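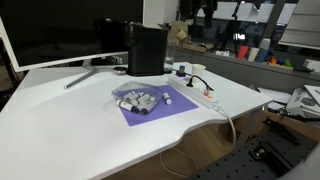 Who can open a pitch file in Smadi?
Only the founder named on the application and the assigned investor panel.

4.2 Entering the offer
1. Open Offer and enter the amount sought in Canadian dollars.
2. Enter the equity offered, to a maximum of 35 per cent.
3. Attach the cap table and a voided cheque.

Caution: Figures lock 60 minutes before the session.

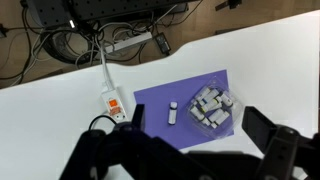 Fig. 2. USB sticks, loose on the sheet and in the clear container.

4.3 Valuation field 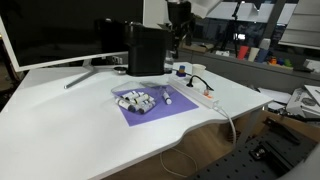

Wastutine, 4 July 2018. The valuation is now calculated from the offer and cannot be typed in. Error 142 means the equity field is blank.
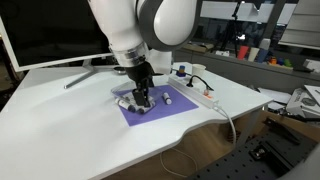
Product samples are logged under Exhibits before the panel convenes. Enter one line per item. Small pieces may be presented in a shallow clear tray on a coloured mat, like the purple one here. Select Submit to close the file.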